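So my fall bullpen count is at 23 and my arm still feels good, knock on wood. Coach Rasha Qudah has me throwing every four days, mostly fastballs, and she finally let me mix in the changeup this week - about time!
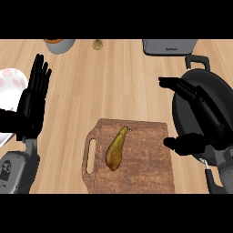

How many pitches am I throwing each session? Forty, and she stops me there even when I beg for more.

Nour Bitar caught me on Saturday and says the changeup is dropping late now. Next one is Wednesday after work.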